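Draremham Home Help > Furniture > Tables and desks

Faint brown smudge and little dark dots on off-white tabletop, wont shift

posted by parinepat
December 29, 2018

Hi all, quick one hopefully. Got a big off-white table with the rounded corners, smooth top, sort of a beige gray really depending on the light. Bought it used in September off a Butico listing so no paperwork, no care tag, nothing underneath either. No idea if it's laminate or painted or what. Seller just said "wipes clean".

Mostly it does. But there's a faint brownish smudge over near one side plus a few tiny dark specks. Tried so far: dish soap and warm water, twice. Glass cleaner. Dry microfiber. No change that I can tell. Fingernail over the specks, can't feel anything.

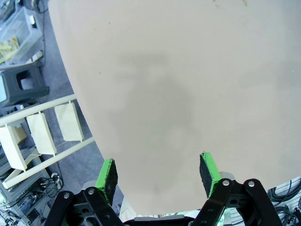 The tabletop. Smudge and specks are up toward the top, pretty faint.

There's a soft gray shadow across the middle. It's the brown bit I care about.

Don't want to go at it with anything gritty and end up with a dull spot, that would bug me way more than the smudge does. Is baking soda ok? Neighbor says toothpaste. Also got a tub of Voyle paste under the sink, never opened it. We use this table every day for sorting papers and so on, so it can't be out of action for long.

Thanks!!

3 replies

gluepot_347

Don't do toothpaste. It's an abrasive, same deal as the gritty stuff, just slower. On a shiny top you'd get a cloudy patch you can only see from one side and it will drive you nuts.

What I'd do, in this order:

Soap and water again but let it sit. Wet cloth, wring it out, lay it flat on the smudge, leave it 11 minutes or so long as you remember, then wipe. If it's food or coffee or tea that often does it.

Next, rubbing alcohol on a cotton pad. TEST FIRST on the underside or somewhere low on the edge. If any color comes off on the pad or the spot goes tacky, stop, it's paint or lacquer and you leave it alone. If nothing happens go ahead, dab, dont scrub. Good for marker, tape gunk, printer ink, rubber marks from feet of things.

Then baking soda, but only as a wet paste and only with a fingertip, very light. Rinse it all off after, it dries white and looks worse than what you had.

One thing at a time and rinse in between. Never bleach plus anything.

If the specks are still there after all that and you can't feel them, they might be in the surface and not on it. Some tops have flecks in them from new. Look at the far end of the table with a flashlight held low, if there are more just like it you have your answer.

butico_browser

magic eraser. done

(ok fine it is a little bit abrasive, so go easy. worked on mine and mine's white)

hemline955

Agree with gluepot on nearly all of it, would just skip the baking soda if it's glossy. Can't judge the shine from your picture. And please leave the Voyle shut until you've read the back of the tub, some of those pastes are meant for pans and sinks.

For the brown, is it possibly old adhesive? Used table, somebody might of had a pad or a mat stuck down there. Glue residue goes brown and picks up dust. Plain cooking oil on a paper towel, leave it ten minutes, wipe, then dish soap to get the grease off. Cheap to try and it's gentle. Same test spot rule.

If none of it works put a tray on it lol

parinepat

Thank you all. Going with the wet cloth first, then oil, then alcohol if I have to. Will check the flashlight thing tonight when its dark out. No toothpaste, got it.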